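Course notes, week 2: can a machine do the chores yet?
2025-02-27

Welcome back, everybody, and thank you for the patience with the projector last time. Several of you asked for these notes in writing, so I have typed them up more or less the way I said them, wandering and all.

## Why we start with the soap

When people ask me whether robots can keep house, they usually have a big job in mind, like cooking supper or making the beds. I would much sooner talk about hand soap. Filling a small dish from a pump bottle is a job most of us learned before we could tie our shoes, and we have never given it a thought since — but try writing down every step! You find the bottle, you get it upright if it has tipped over, you bring the dish under the spout, you press, and you stop pressing at a sensible moment.

Look at the very first item on that list. A bottle on its side is a different object, as far as a gripper is concerned, from the same bottle standing up. The fingers have to close across the round part, and the whole thing would be quite happy to roll. Clear plastic makes it worse, because a camera sees the table straight through it.
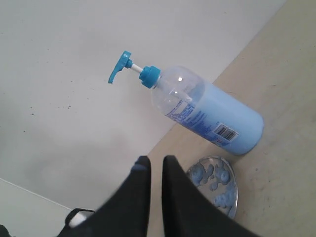
## Standing up and staying up

Once the bottle is on its base, life gets easier, though perhaps less than you would hope. The force on a pump goes straight down, and if it lands a little off center the bottle leans. You and I steady it with the other hand without noticing. A machine with one arm has no other hand, so it must press very squarely or have something to brace against.

Then there is the matter of where to hold on. Low on the body is steady, up by the collar gives better control of the spout, and the two choices lead to different plans for everything afterward.

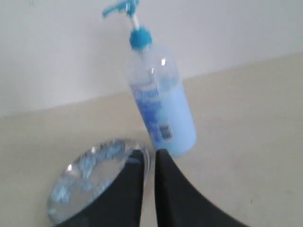

My old colleague Jhosep Palomino used to set his students a practice task he called Tosh, which was just this sort of fetching and pressing, repeated 40 times with the bottle moved a little between tries. I have borrowed it for our August workshop, and I'm very fond of it, partly for how cheap it is to run.

So, can they do it yet? My answer is "some days, in some kitchens," and I know that is a bit of a dodge. Lifting a known bottle from a known spot is well within reach. Judging how much soap is enough, or wiping up a smear afterward, is where I would still bet on a ten-year-old.

## For next time

- Pick one chore at home that takes you under 60 seconds and write out every step, including the ones that feel silly.
- Mark each step where your second hand helped.
- Read the Zindeck handout as far as the section on grasping. The rest can wait.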